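Too many lamps on the door

Every panel builder I've dealt with believes that one more lamp never hurt anyone. I'm not convinced. Walk up to a modern control cabinet and you get amber, green, red and white all burning at once, and the salesman calls that information. I call it decoration until somebody can tell me, without reading the little plates, which of them I should worry about.

Styliani Galanis, who trained me at Gavalas, had a test for this. She'd stand a new hire in front of the doors for 10 seconds, turn them around and ask what state the equipment was in. Most people could name colors. Very few could name a state.
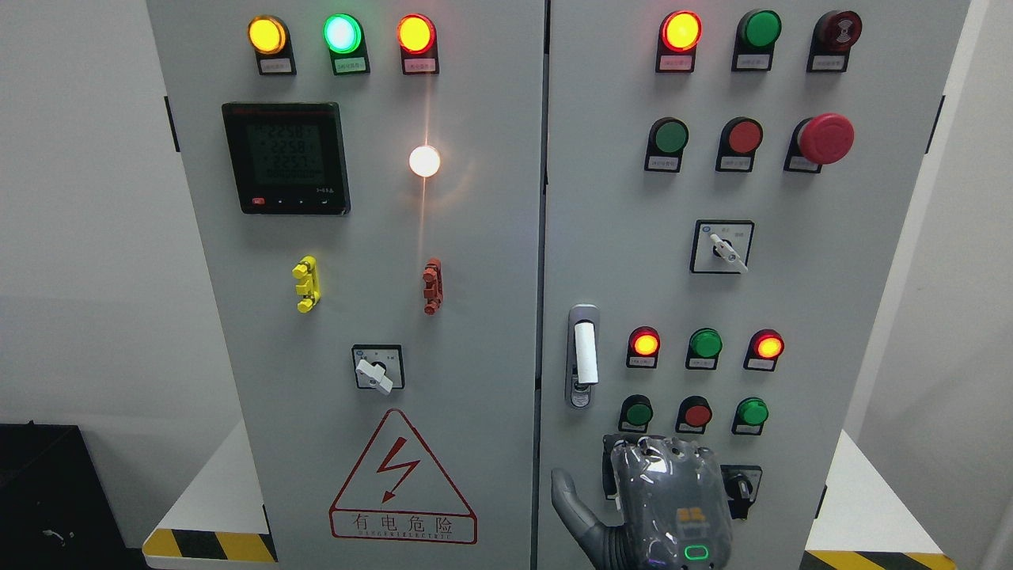 The trouble starts with red. We use it for a lamp, for a stop button, for the emergency mushroom head and for the warning triangle, and then we're surprised when people stop seeing it. I know the standard argument, that red on a power lamp means live and live means danger. Fine. But if the lamp is red on every ordinary working day, it has taught the operator that red is ordinary.

Then there are the labels. Tiny plates, tiny print, set under a bright lens. Imani Tran at Skevico told me her shop had moved to larger engraving and the drawings office complained it looked clumsy. Good. Let it look clumsy. I have yet to meet an electrician who picked a cabinet for its looks.

I'll defend the digital meter, grudgingly. Three phases stacked on one screen beats turning a selector and squinting at a needle. I still wouldn't trust it to tell me a circuit is dead, and I don't care how many digits it shows.

The emergency stop is the one thing most builders get right: big, red, and a shape your palm can find. I'd like the same thinking applied to the rest of the door.

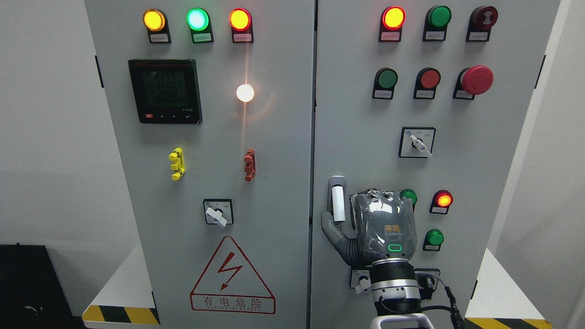
Can a dark indicator lamp be taken as proof that the power is off?

A dark lamp proves only that the lamp is dark. The bulb may have failed or a wire may have come loose, so isolate the supply, lock it off and test with a proven tester before touching anything inside.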